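Good practice corner: the new bin-picking rules are out!

Version 16 of the Kelulberg house rules for bin cells went up on the shared drive in May, and we are very happy with it. It's shorter, the wording is plainer, and the part on cables finally has its own page.

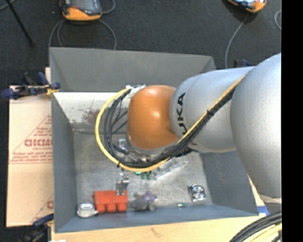

What changed for cables

Every cable that travels with the wrist now needs a service loop, and the loop has to be checked at the far ends of the reach as well as over the middle of the bin. Ties go on the bundle snugly, but you should still be able to turn them with two fingers. If you tape a bundle near a joint, write the month on the tape. Tape gets old quietly, and we would love to stop finding out during a run.

Clamping the bin

A bin that shifts even a little throws off every pick after it, so clamps are now part of the start-up check. Push each wall by hand before the arm is enabled. Keep clamp handles out of the approach path — the Bendon team lost a morning to that one, and their write-up is well worth reading. Cardboard under a bin is still allowed as long as it lies flat and the clamps hold the bin itself.

Mixed objects

This is our favorite part! Test sets must now include soft items, shiny metal and clear packaging together in the same bin. Skarnimari ran 3808 picks on mixed bins while the rules were being drafted, and their notes on crinkly plastic shaped most of section 4. Please log a failed pick as failed, even when the second try goes fine.

Teach pendants

Hang the pendant up or set it down where you can reach it without leaning over the bin. Its cable stays clear of the arm's travel. Stop buttons get tested at the start of each shift, with the result written in the cell log.

The full text is 26 pages, and the one-page checklist at the back can be printed and kept at the cell. Ó Riain is already using it on both of its cells and has sent us a long list of comments (keep them coming, everyone!). Changes for the next version are open until the end of June.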